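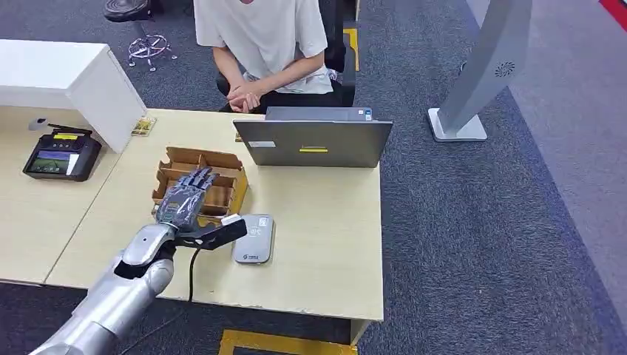
Fig. 5-2. Robot hand over the desk, power bank and divided box within reach.

5.2 When the hand stops and will not let go

Sooner or later every Medve owner meets this one, so please don't be alarmed when it is your turn. The hand closes on something, the arm comes to a stop over the desk, and the Release command on the operator screen does nothing at all. We call it a held-grip fault. It is nearly always a small thing to put right, but the fingers are still under power while it lasts, and that is why we ask you to read this whole section through once before you touch anything.

CAUTION: A hand that is standing still is not a hand that is switched off. Keep your own fingers out of the space between the robot's fingers and the palm until you have finished step 4.

1. Ask anyone sitting at the desk to slide their chair back and keep their hands off the desktop. People do get comfortable working across from the robot, and we are glad they do, but the arm can swing a little when the fault clears.

2. Look for a cable. If the object in the hand has a cord hanging from it, follow the cord with your eyes down over the front of the desk and make sure it isn't wrapped around a chair, a drawer handle or somebody's foot. Do not pull on it to free the object.

3. Press Pause on the operator screen and wait for the status line to read HOLD.

4. Press the stop button and turn the arm power key to OFF. The fingers will relax slowly. Support the object from below with your open palm as they do.

5. Lift the object away and set it down at the far side of the desk, clear of the arm.

Note: If the fingers have not relaxed after two minutes, leave everything as it is and call the service desk in Cullville. Please don't pry them open with a screwdriver. We have seen what that does to the finger joints, and it is a much longer repair than the one you started with.

5.3 Checking the arm and the floor before you restart

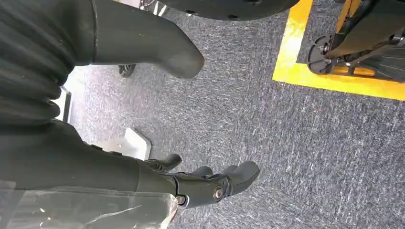
Medve Set-Up Guide, Issue 2 Page 52

Leave the power key at OFF for all of this. It is tempting to hurry once the object is safely out of the hand, but a few quiet minutes here will often show you why the fault came up in the first place.

1. Look over the bellows sleeve, fold by fold. You are checking for splits and for folds that have caught on one another.

2. Check the round fasteners at the base of the fingers. If one of them turns under light finger pressure, do not restart.

3. If clear plastic wrap is draped on the hand or forearm, see that none of it has worked its way in between the fingers or into a joint. Trim or remove anything that has.

4. Walk the floor. Stands and chair bases should be well out of the arm's path, and any stand with a taped outline belongs inside its tape.

5. Turn the key to ON, stand back, and run Open Hand twice with nothing in the grip.

If the fault comes back on either run, turn the key to OFF again and write the fault code in your log. The Orau service sheet lists the codes in order.

Section revised 19 September 2019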